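Sidstead Robotics Club – Arm Handbook
Section 4: Setting up the table and recording practice runs

4.1 Scope

This section covers the work done at the table after the arm has been assembled and its servos numbered (Section 3). It applies to the blue printed arm only. The older Marchal arm has a different controller and is covered in Annex B.

Two members work at the table during a session. One is the operator and stays at the leader handle. The other is the spotter and stays within reach of the power switch. The roles are not combined, even for short tests.

4.2 Before switching on

1. Check that the table is clear of tools and drinks.
2. Check that the base clamp is tight. The arm must not rock when pushed lightly at the shoulder.
3. Turn each joint by hand through its full travel with the power off. A joint that grates or sticks is reported in the fault book and the session stops there.
4. Follow each servo lead from the gripper to the base. Leads must have enough slack at the wrist to allow a full turn.
5. Press each finger pad with a thumb. A pad that slides is glued again and left overnight.
6. Switch on the supply, then the controller. Wait for the status light to stay on without blinking.

CAUTION: Keep fingers out of the gripper from step 6 onwards. The servo closes without warning if the controller restarts.

4.3 Placing the practice object

The club uses two sets of practice objects. Set A is foam blocks and is meant for new operators. Set B is made up of shiny or awkward items, and is used once an operator has passed the block test. Round items with a bright face belong to Set B: glare can hide the surface detail from the camera, and the rim gives the pads very little to hold.

1. Take one object from the box and note its label in the run log.
2. Place it on the work surface within reach of the gripper. Do not fix it down.
3. Look at the live view. If the object's face shows as one bright patch, turn the object or lower the lamp before going on.
4. Bring the gripper tip to the rim of the object slowly, from the side. Do not press down from above.

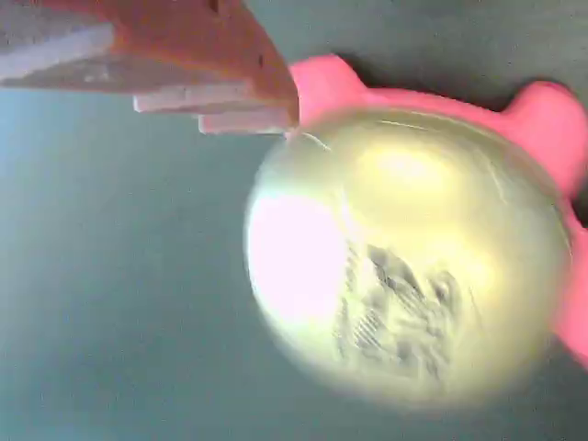
Photo: Analyn Lumbao / Sidstead Robotics Club

5. Stop when the tip is at the rim. Read the load value for the gripper servo. If it goes above 200, back off and try again from a lower angle.
6. Close the gripper in small steps until the load value rises and holds.

Note: Some glare is accepted in the recordings. The Flalosbridge rules allow shiny objects in the second round, and the practice data should include them.

4.4 Positioning the white card

The card is the fixed reference for every reach test. It has rounded corners and black dashes along its edges, and lies on the black table to the left of the arm's centre line.

1. Lay the card flat with the long row of dashes on the side furthest from the base.
2. Turn the card so that the second row of dashes is on the left when seen from the base.
3. A slight rotation is allowed. Record the angle in the log if it is changed between runs.
4. Move the arm over the card at low speed. Watch the cables at the gripper end while it moves.
5. Check that no cable is trapped between the gripper and the card. A cable lying across the card is acceptable if it can move freely.
6. Hold the gripper over the upper part of the card and save this as position 2 in the controller menu.
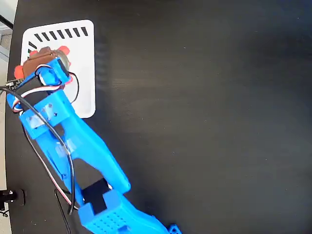
4.5 Recording a reach run

A run consists of one movement from the rest position to the card and back. Each operator records 59 runs before the data is passed to Hugo Masson for checking.

1. Select RECORD on the controller. Enter the operator's initials and the object label. For a run without an object, enter 0.
2. Say "moving" clearly and wait for the spotter to answer.
3. Drive the arm from rest to the right edge of the card. Keep the speed even. Sudden stops shake the forearm and the run will be rejected.
4. Pause beside the card until the position reading settles.
5. Move over the card, then return to rest by the same path.
6. Select STOP. The file is saved under the next free number.
7. If the arm touched the table, mark the run as FAULT. Do not delete it.

Note: The controller memory holds 4000 samples per run. A run that goes past this limit is cut short and must be repeated. The usual cause is an operator who leaves the recording on after returning to rest.

CAUTION: If a cable catches, the spotter cuts the power at once. The operator does not try to free the cable by driving the arm backwards – this pulled a connector out of the wrist servo in October and the repair took two sessions.
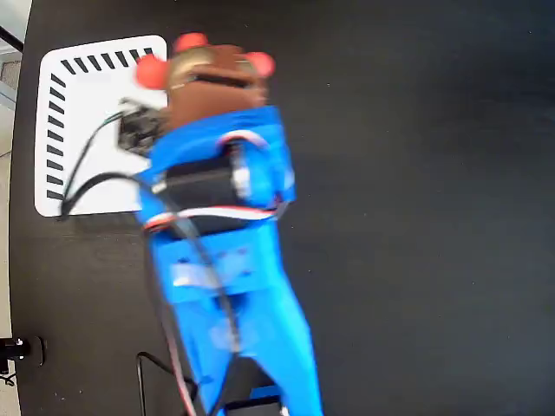
Fig. 4.3 Gripper beside the right edge of the card, overhead view.

4.6 Faults at the table

Arm droops at the elbow
Supply voltage is low, or the elbow screw is loose. Check the screw first.

Gripper opens but will not close fully
A lead is caught behind the finger linkage. Power off, free the lead, then repeat 4.2 from step 3.

Position reading drifts during the pause
The wrist servo is warm. Leave the arm at rest with the power off before the next run.

Card has moved between runs
Line it up again using the dashes and save position 2 again. Runs made after the card moved are marked MOVED in the log.

Files missing from the shared folder
The Skiltance logger copies files only when the controller is idle. Leave it on the main menu until the copy has finished.

4.7 Closing down

1. Return the arm to rest and lower it by hand as the power is switched off. The joints do not hold without power.
2. Put the objects back in the correct box.
3. Leave the card on the table if another group follows. Otherwise store it flat in the drawer.
4. Both members sign the run log.

Questions on this section go to Rungnapa Wongsuwan. Changes to the load limit in 4.3 need to be agreed with Gilles Brunet before they are entered in the controller.

Next: Section 5, Checking and labelling the recordings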